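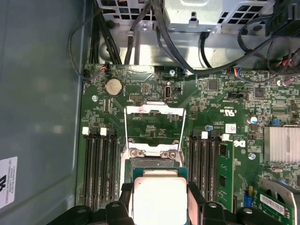
06/10/2023

Endside bench, thermal paste ageing, second batch.

Carried on from the July run. Same two compounds, Brenatell grey and the Holovko low-viscosity one, both from the tubes opened in July and kept capped in the drawer. Plates are the lapped copper pair. Cleaned with isopropanol, two wipes, left to stand until dry.

Spread by card, not by dot. The dot method gave voids at the corners last time and the readings wandered. Clamp torque as on the sheet taped to the press.

Cycle: up to the hot setpoint, hold 8 minutes, down to 40 °C, repeat. Counter reset to zero before start. Target is 3,000 cycles, same as the Willutholm rig, so the two sets can go on one plot.

Notes so far:

Brenatell: interface drop steady after the first few cycles. Slight bleed at the edge of the plate, oily, no solids in it. Wiped a trace on to card and kept it in the envelope.

Holovko: drop fell quickly at first, then started to creep up again. Could be pump-out. Could also be the lower thermocouple, which has been loose in its hole before. Refixed with a fresh bead of epoxy and restarted that channel. Discard everything on channel 2 before the restart.

Chiller return was reading 44 on the panel when the bath thermometer said less. Panel sensor is suspect. Use the bath thermometer until it has been checked against the ice point.

Logger clock is still on the wrong hour. Left alone, as changing it mid-run splits the file.

To do:
Order more lint-free wipes, the blue ones shed.
Check flatness of the copper pair again after this run. The upper plate had a faint scratch near the clamp hole.
Ask Willutholm which shim they used under the load cell. Their clamp figures are higher than ours for the same torque and the shim is the obvious difference.
Move the Holovko tube to the fridge? Label says store cool, no temperature given.

Channel 1 left running overnight. Guard down, bath topped up.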